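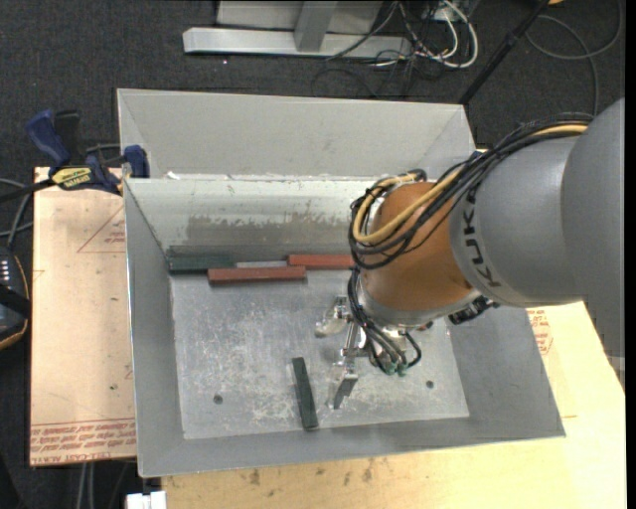
**What must be settled before a robot arm is allowed to pick from a bin without a person at the stop button?** The position of the bin, the path of the cables, the speed limit inside the bin walls, and the written rule for when a run is called off.

## 4. Working Rules for Bin-Picking Cells

The Stastorow rules were written for small research cells in which one arm works inside one open-topped bin. They sit on top of the general safety requirements that apply to any industrial arm and do not replace them. Fencing, stop circuits and training are treated in those requirements and are left out of this section. What remains is the set of habits that differ from lab to lab and that, in our view, account for much of the difference between reported results. The text given here is the version of 18 Mar 2020, as used at both the Teslow and Wunderlich sites.

### 4.1 Fixing the bin

Rule 1 states that the bin shall be held to its support by a mechanical fastener or clamp before the arm is powered. Friction alone is not accepted. A sheet-metal bin on a wooden surface can slide when a finger presses against a wall, and a slide of a few millimeters is enough to spoil the calibration between camera and arm while leaving nothing for the operator to notice.

A bar clamp on the rim is accepted, as at the rear left of the bin in Figure 4. The rule asks for a check by hand: the operator pushes the bin from each side in turn and confirms that it does not move. The check is repeated after every contact stop. Where the clamp stands above the rim, it shall be entered in the collision model as a solid box with a margin on all sides. During early work at Wunderlich the clamp was left out of the model, and the planner treated the space above the handle as free.

Clamps may be moved between sessions. If a clamp is moved, the collision model is changed before the next run and the old model is kept with the old data.

### 4.2 Cables and hoses on the arm

Rule 2 covers everything that is carried along the arm to the tool. Power, signal and air lines shall be led so that they have enough slack for the full range of wrist motion, but not so much that a loop can drop below the fingers. The two needs pull against each other. In Figure 4 the main bundle runs along the top of the KUKA arm and passes around the left side of the wrist, with thinner hoses fanning out lower down at the tool. Such loops take up space that the planner knows nothing about unless it is told.

We require the following steps before the first run of a session:

1. Move the wrist through its allowed range at reduced speed, with the gripper above the bin rim.
2. Repeat with the gripper inside the bin, near each corner.
3. Note any pose at which a line touches a wall, and block that pose in the planner.
4. Add a padded volume around the wrist to the collision model. The volume covers the widest loop seen in steps 1 and 2.

The padded volume costs reach. Picks close to a wall become harder, and some are refused. We accept this cost -- a refused pick is logged and counted, while a pulled connector ends the session.

Cables also block the view. The line bundle may hide part of a wall or part of an object from a fixed camera, and which part it hides changes with the pose. One of the red blocks in Figure 4 runs behind the bundle at its right end. For this reason an image used to choose a grasp shall be taken with the arm fully clear of the bin. Images taken with the arm inside the bin may be stored for review but shall not be passed to the grasp planner.

### 4.3 Placement of objects

Rule 3 concerns the start layout. Rectangular blocks are simple objects, yet their difficulty depends strongly on where they lie. We use three classes:

- **Open:** the block has free floor on all sides, and the fingers can close on either pair of faces.
- **Wall:** the block lies against or very near one wall.
- **Corner:** the block lies where two walls meet.

The green block near the front of the bin in Figure 4 is of the open class. The row of blocks at the rear wall falls under wall and corner, with the second green block at the left corner. A layout that holds only open blocks shall not be reported as a general bin-picking result. Each report shall give success by class, along with the start layout for every run.

Blocks that lie close together, or that overlap in the camera view, keep their wall or corner class and receive an added mark for crowding. The operator assigns the class from the image, before the run and with no knowledge of the planned grasp.

### 4.4 Speed and contact

Rule 4 sets a limit of 160 mm/s for the tool once any part of it is below the rim. Above the rim, the limit of the host site applies. The change between the two limits is made by the Tastus controller from the tool height and cannot be overridden from the planning script.

Contact with the floor is allowed, contact with a wall is allowed only as a planned push, and contact with the clamp is never allowed. Scuffs and scratches on the floor are normal in a used bin and are no ground for replacement. Sharp edges, raised metal and bent walls are. The bin in Figure 4 carries whitish scuffs over the left and lower-middle parts of its floor, and we regard a surface of this kind as fit for use. Since worn areas can change how the floor reflects light, a fresh background image is stored at the start of each session.

### 4.5 Stops and reporting

A run that is stopped by hand or by the controller counts as an attempt. It is not removed from the total, whatever the cause. Across both sites the log holds 1,308 attempts under these rules, of which 83 ended in a stop. The operator's notes assign 29 of those stops to contact between a carried line and a bin wall, the largest single cause. All of them were entered under Rule 2 and led to new blocked poses.

Three fields are required for each stop: the pose of the arm, the state of the gripper, and the class of the target block. A free-text note is optional. We found in February that notes written at the end of a session were often too short to be useful, and the current text asks that they be written before power is restored.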